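Unit 4: checking the model room before you run the arm

These notes go with the shared workshop build. Izzati Subramaniam set up the simulated house so we can test driving code before it goes on the Curnard base. Load the room, set the step limit to 2,000, and leave lighting at default.

Start with the doorway. The green door is partly open and the floor changes color past it, brown to light blue. If your floor detector works by color, it needs samples from both sides.
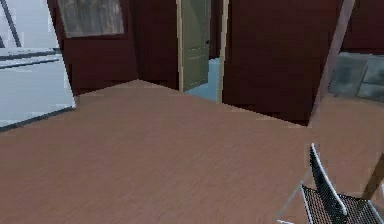

Fig. 1. Doorway and wood-grain floor, camera tilted.

Correct for tilt before you look for the wall line. Use the door frame as your vertical. Chair backs are black mesh with white edges, and a depth filter set too coarse will drop them. Keep the filter at 64 or lower.

Next is the table approach. Stop short of the near right corner, then plan the reach. The tumbler is close to the front edge and the stemmed glass is to its left, so bring the fingers in from the right.

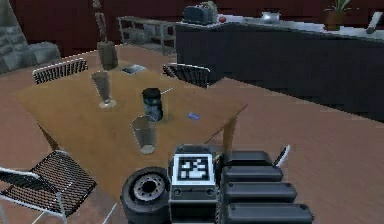

Workshop Notes, p. 48

The square marker on the gripper housing has to stay in view during the reach. If you lose it, back up and start the reach again.

Homework: log one clean approach to the tumbler and one to the small blue object beside the canister. Save both logs in the Anillow folder by the end of June.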